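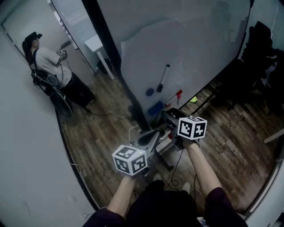
**Ticket 1066: recipe search returns nothing for anything with an accent**
Opened by Suryani Chin, March 26, 2019
Status: fixed on test, waiting for live

Searching the Husholm recipe archive for "crème" gives zero results. "Creme" gives zero as well! Browse to Puddings and there they all are, so the recipes exist and the search can't see them.

**Log**

Tried "purée", "jalapeño" and "sauté". All blank. "Leek" works beautifully.

Cleared the search cache and restarted Raden. No change, though the home page is lovely and quick now.

Exported the index and had a read through it. Found it! Words with accents are stored as `crÃ¨me`, so the text is being read in the wrong encoding on the way in. The old Salinas import has a setting for this and it was still on Latin-1. I've been wanting an excuse to poke at that script for ages.

Switched it to UTF-8 and rebuilt the index on test. All 3,859 recipes went through in 18 minutes, with 2 failures. Both had a stray curly quote in the title, so I retyped the titles and they went in fine.

"Crème" now brings up the brûlée, the caramel and a celeriac soup I'd forgotten we had (do try it). "Creme" without the accent still gave nothing, so I turned on accent folding in the search settings and rebuilt again. Both spellings match now, which is a real treat on a phone keyboard.

**Still to do**

- Rebuild on live
- Check the Fitar shopping list, as it reads from the same index
- Add "crème" and "creme" to the search tests

Leaving this open until live is done.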